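Chapter 7
Things We Keep: Households, Storage, and the Price of Space

Somewhere in your home there is a drawer that will not open all the way. You know the one. A spatula or a tape dispenser has turned sideways at the back, and every few weeks you slide a hand in, press down on it, and promise to sort the whole thing out. This chapter is about why you won't.

Economists have been slow to take an interest in clutter. The discipline has a great deal to say about how people acquire things and almost as much about how they use them up, but the long stretch in between, when an object simply sits there, has mostly been left to magazines. That is a pity, because sitting there costs money. A household paying rent on 700 square feet is paying rent on every box in the closet, whether or not anyone remembers what is in it.

Consider the town of Fodham, which will turn up throughout this chapter. Fodham has 19 self-storage facilities and one movie theater. The largest, Flelley Storage, rents its smallest unit for $20 a week. A tenant who keeps a sofa there for a year has spent more than a thousand dollars on it, which in most cases would buy a sofa. Tenants know this. They can do the multiplication as well as we can, and they renew anyway. Any theory of household storage has to account for the sofa.

The first explanation most students reach for is sentiment, and it does some of the work. Wedding dresses and baby shoes are not kept for their resale value. But sentiment runs out fast. Few people feel strongly about a fondue set. A better starting point is what we will call option value: the worth of being able to use a thing later, should the need come up. The need seldom does. Still, throwing something out is a decision, with a date and a person to blame, and keeping it is only a lack of one.

Small decorative goods are the hard case. They have no later use to speak of, and they take up exactly the flat surfaces a household claims to be short of. They also arrive by a different route, since many are gifts, and a gift comes with an inspector who may visit in September and look for it.

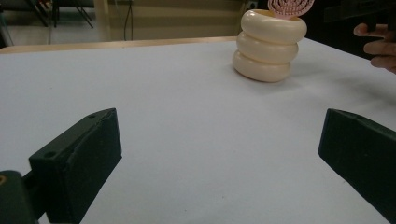
7.1 Stocks, Flows, and the Front Door

Begin with the arithmetic. The number of objects in a home is a stock. Purchases, gifts, and things left behind by guests are inflows; trash, donations, and breakage are outflows. If the first group outruns the second, the stock grows, and it goes on growing until something gives, usually a shelf.

Suppose the Morris household brings in 200 lasting objects a year and gets rid of half that many. The Morrises do not feel like people who are accumulating things. They had a yard sale. Yet the gap is there every year, and the garage, built for a car, takes up the difference.

Their neighbors, the Iners, bring in just as much but moved twice in the same period. Moving forces every object through a question the Morrises never have to ask: would you carry this down the stairs? We return to the Iners in Section 7.3, once we have a way to put a price on the stairs.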